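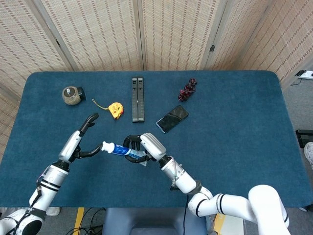 Desora opens a hands-on tabletop show in Briststead

BRISTSTEAD, February 14, 2018 – Desora, the home and table store on Castora Street, is opening its doors to a new show all about the everyday table and the things that end up on it. "The Working Table" runs for seven weeks in the upstairs room, and everyone is welcome!

Visitors can sit down at tables dressed in plain, deep-colored cloths, try out jars and storage for dry goods, and move folding screens around to see how a big room can be split into smaller ones. Bring the measurements of your own table if you have them. Staff will help you work out how much cloth you need, including for rounded corners (trickier than it sounds, and a lot of fun to get right).

The Langat Weavers, a local group, will be in the room every afternoon with a screen panel in progress, and they love questions. Around 200 pieces will be on show, from small jars to full-size screens.

Entry is free. Short workshops on hemming a tablecloth cost $20, with thread and pins included, and places are limited to seven per session. Sign up at the front counter. A second show, on kitchen shelves, is planned for October.

Contact: Desora front desk, 50 Castora Street, Briststead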